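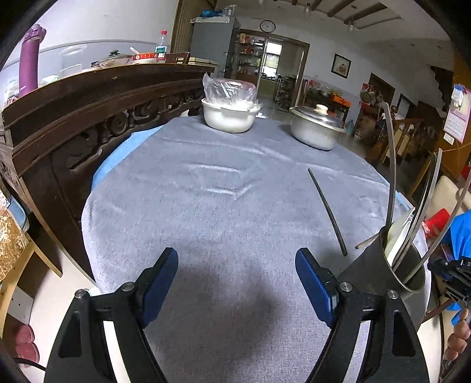

lurkau_dan
2023-03-30
Ok, question for the hand-held gripper people. The blue pads on mine keep creeping. I set them square, do a morning of pickups, and by lunch one is tilted and thin stuff just rolls out. I've re-glued them 3 times now. What are you all using?

hkubo
Before you buy more glue, check the finger joints. Mine did the same thing and the pads were fine, it was a bolt backing out and letting the whole finger lean. Snug them up, open and close it 100 times, then look again.

zurko77
Disagree, sorry. Bolts loosen, sure, but if only the pad moves it's old glue under there. Scrape down to bare plastic, wipe with alcohol, leave it clamped overnight. People always skip the overnight part!

hkubo
He said "tilted" — he didn't say the pad moved on the finger. Draw a pencil line along the pad edge and you'll know which one it is.

lurkau_dan
Pencil line done. Pad hasn't budged, the finger has. So Haruna Kubo wins this round (sorry zurko). Threadlocker or no? I'd like to be able to get it apart again.

hkubo
The weak kind, one drop per bolt. And don't crank them down or the fingers get sticky when they open.

zurko77
Fine. I'd still redo the glue while you're in there.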